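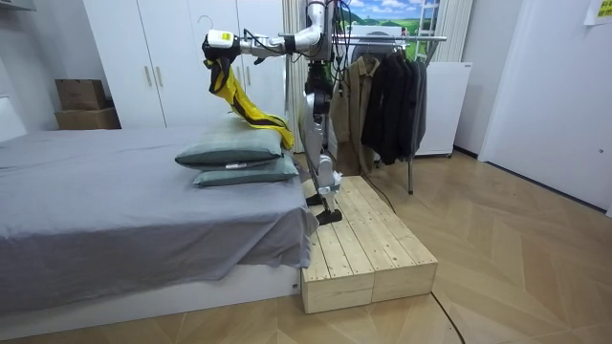 Ticket: Episodes rejected at ingest, bedroom station, soft goods task
Project: Brevolent
Site: Iltum
Opened: 2020-08-06
Priority: Normal
Status: Resolved, monitoring

Summary

The ingest service at Hinon rejected a large share of the garment handling episodes collected at the Iltum bedroom station. The rejection reason given was "gripper state inconsistent with contact label." Episodes from the other stations at the site passed without incident. The station lead requested that collection continue during the investigation so that the training set would not fall behind schedule.

Affected material

The batch contained 236 episodes. All involve the humanoid picking up, holding or laying down a length of fabric or a garment next to the bed, with the robot standing on the plank platform. Episodes in which the robot handled a pillow were not affected.

Steps taken by site

1. Restarted the recording service and repeated one episode. Rejected with the same reason.
2. Recalibrated the gripper at fully open and fully closed. No change.
3. Replaced the gripper data cable with a spare. No change. The original cable has been returned to service.
4. Confirmed that the station clock and the camera clock agree.

Response from Hinon, first reply

Thank you for the report. Please confirm which version of the Sezer labeling tool is installed at the station, and attach the raw gripper log for one rejected episode and one accepted episode. Please do not delete or relabel any of the rejected material until we have reviewed it.

Response from site

Sezer version 5 is installed at the bedroom station. The remaining stations are still on version 4. The upgrade was deferred in March for those stations and was to be completed at the next service visit. Logs are attached as requested.

Findings

The gripper logs are sound. When the gripper closes on a pillow, the fingers stop well short of the closed position, and the contact label is applied correctly. When it closes on thin cloth, the fingers come very near to fully closed, and the reading is almost the same as that of an empty hand. Sezer version 4 allowed the operator's own mark to stand in such cases. Version 5 sets the label to "no contact" whenever the opening falls below a fixed limit, whatever the operator has entered. The ingest service then finds an operator mark of "holding" beside a label of "no contact" and rejects the episode.

The fault is therefore in the labeling step — the recordings themselves are usable.

Corrective action

The limit has been turned off for the soft goods task in the station settings file. Operators are to mark the start and end of each hold by hand, as they did under version 4. The rejected episodes were relabeled from the stored operator marks and sent again. All but 8 were accepted. Those remaining have no operator mark for the end of the hold and have been set aside for review against the video.

The site is asked to observe the following until a corrected version of the tool is issued:

- Do not upgrade the remaining stations.
- Mark the end of the hold at the moment the fingers begin to open, even where the cloth has already come to rest on the bed or pillows.
- Where the cloth slips from the gripper, end the episode and enter "dropped." Do not regrasp within the same episode.
- Record any change to the station settings file in this ticket.

Site comment

Settings applied and confirmed. One further session was recorded after the change and passed ingest in full. The site asks whether episodes marked "dropped" will be kept in the training set or held separately, as operators have been discarding them at the station.

Response from Hinon

They should be kept. Please send them with the rest of the batch. Guidance on this point was missing from the collection manual and will be added to the next issue.

Comments (5) | Shares (0)

Contact Brevolent Collection Support | © 2020 Hinon | Back to top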